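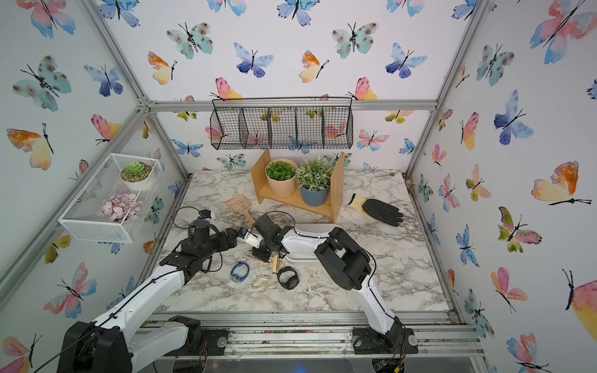
Vilela Community Centre, Home and Kitchen Club

Keeping the kitchen bench clean between meals
Written by Albertina Seixas, updated 02/06/2020

Crumbs are easy to miss on a bench with a marble pattern, as the grey veins hide them. I wipe mine with my hand flat first, and what I feel under the palm I brush into a dustpan. Only after this I use the wet cloth. If you begin with the wet cloth, the crumbs become a paste and go into the joins.

For daily cleaning I put 2 drops of dishwashing liquid in 200 ml of warm water. It is enough for the whole bench. Please do not use vinegar or lemon on real marble, it eats the polish and the dull mark will stay. On laminate a little vinegar is no problem, but rinse it after.

Dried dough or porridge should not be scraped with a knife. Lay a damp cloth over it for 8 minutes and it will lift with an old plastic card.

Artificial plants collect grease when they are kept near the cooker. Mine go under the lukewarm tap once a month, then upside down on a tea towel until morning. For the small leaves I use a soft paintbrush.

A wire basket on the wall is good for onions and garlic, but the dry skins fall through the mesh. Take it down before you clean the bench, not after, and shake it outside over the garden bed.

Cloths are washed at the hottest setting their label allows and dried in the sun. In winter I hang them by the heater.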